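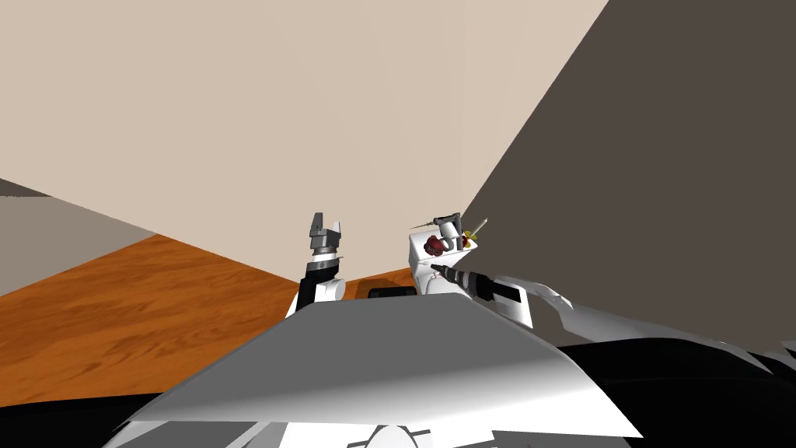

Beige wall, wooden floor

Where to take my parents for a quiet anniversary dinner?
Posted by Shabnam Rind, 17 August 2021

Hello all, my parents are coming to stay and I'd love to take them somewhere nice. Mum doesn't eat meat, Dad thinks a small plate is a starter that got lost, and neither of them can hear a thing once the music goes up. I've looked at Limier and Skakis but the menus online are quite old. We'd be happy with anywhere we can walk to from the station, and the budget is 100 pounds for the 3 of us, with a bottle of wine if we can stretch to it.

Nomvula Mabaso
Skakis, every time! We went for my sister's birthday and they couldn't have been kinder – the aubergine bake is enormous, so your dad will be fine, and they brought Mum a second pudding to try.

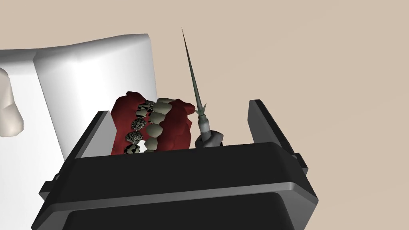
Does Skakis take bookings for early evening?
They take them by phone only, and the early tables are the calmer ones.

Farzana Janjua
I'd put in a word for Limier, although it is dearer and you'd have to skip the wine. The cooking is lovely and they don't rush you. 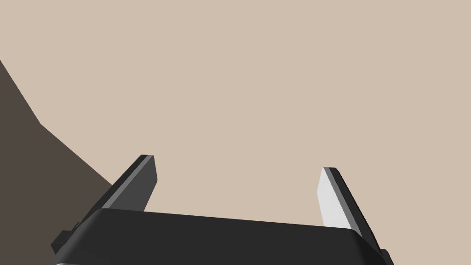 Whichever you choose, do ask for a table at the back, as the front of Limier gets everyone coming in and out and the door lets in a draught. The back room is very plain, I'll warn you. Think of a flat tan wall with no pattern on it at all, and you've more or less got it. But it's so much easier to talk in there, and my own father, who grumbles about most restaurants, stayed for coffee. Have a lovely evening with them – and try the pear tart.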